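Ifans Finger Plate Set, Flat, Black
Part no. 1075
Manufacturer: Kesach
Fits: Zekeck two-finger gripper with wrist camera

Product details

Replacement pair of flat finger plates for light tabletop picking. Each plate bolts to its own mounting block. Left and right plates are not interchangeable. Sold in pairs only; replace both when one is bent or chipped.

Fitting

1. Park the arm clear of the table and switch off power to the gripper.
2. Remove the screws from the left block and lift off the plate. Repeat on the right.
3. Wipe the seating faces with a dry cloth. Do not use oil.
4. Fit the new plates and tighten the screws by hand, then to 4 Nm.
5. Restore power and open the gripper fully. Look at the wrist camera view before running any program.
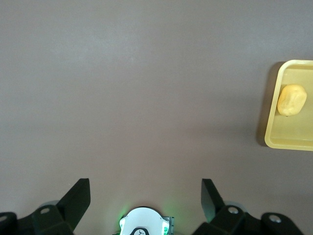

Both tips should be visible with the gripper open. If either tip is missing from the view, loosen that plate, reseat it and check again. Run the open and close cycle 13 times with no load, then recheck the screws.

Position check

Place a shallow tray with light test pieces on the table and jog the gripper beside it at low speed. Stop if a plate touches the rim. Repeat with the tray turned to another angle.

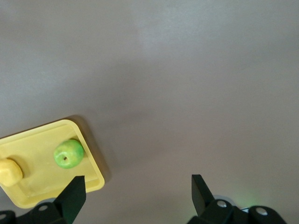
Open gripper at the tray, with green toy apple.

Care

Inspect the plates every 5 weeks. Small scratches on the faces can be ignored. Replace plates with worn tips.

Fitting notes by Junhao Peng, Skamunley service desk. Revised September 16, 2020.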